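Bollomance Spot Cleaner Review: Good on Carpet, Slower on Chairs

Posted Dec 19, 2025

The Bollomance is a portable spot cleaner for carpet and upholstery. It costs $273, comes with two tools, and is small enough to carry up a flight of stairs in one hand. I bought mine in April and have used it most weeks in the furnished rooms I help look after.

Those rooms are a fair test. The carpet is a pale gray that shows coffee, shoe marks and makeup right away, and it gets rolled over by suitcases all year. Before this I used a spray bottle and a stack of white towels.

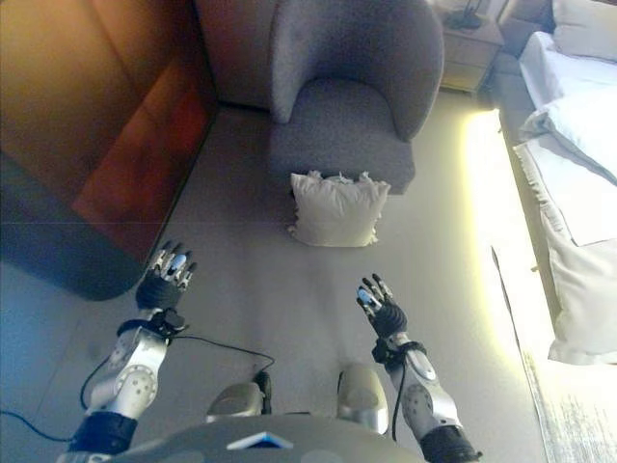

Photo: Eliécer Correa

Setup

You fill the clean tank to the line, add a capful of detergent, and plug it in. The water isn't heated, so fill it from the hot tap. The detergent in the box is made by Fekel and has a light soap smell that is gone by the next day. I have also used a plain one from Skurnura at half the price and couldn't tell the difference on coffee.

The hose is 6 feet long. That is enough to do the middle of a room from one spot, but you will have to move the machine for the corners. The power cord is a better length and wraps around two hooks on the back.

On carpet

Fresh spills come out in three or four passes. Spray, scrub with the short brush, then pull the tool toward you slowly with the trigger off. Going slow on that last part matters more than the scrubbing. If you rush it, the carpet stays soaked and the stain can come back up as it dries.

Older stains are mixed. Coffee that had been there a week came out. A rust mark from the foot of a luggage rack got lighter and that was all. Ink didn't move.

Drying took 45 minutes with a fan on and most of an afternoon without one.

On upholstery

The narrow tool is made for seats and arms. It works, but the spray pattern is wider than the suction slot, so you end up with a wet border around each pass. On gray upholstery that border can dry into a ring. The fix is to do the whole panel from seam to seam, even if the spot is the size of a quarter. Plan on doing one armchair a day, and check the tag under the cushion for the cleaning code first. 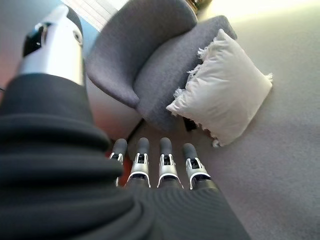
Noise and upkeep

It is loud. I wouldn't run it next to an occupied room before nine in the morning. The dirty tank has to be rinsed every time or it starts to smell, and hair collects at the inlet, where you need a finger or a bottle brush to get it out. The gasket on the lid slipped out once and went back in without tools.

Compared with the Bedoya

The Bedoya is cheaper and lighter, and its hose is easier to store. It also leaves the carpet wetter, and its tank needs refilling halfway through a large stain. For one apartment I would buy the Bedoya. For more than 3 rooms, the Bollomance saves enough time to cover the extra cost.

Rating: 4 out of 5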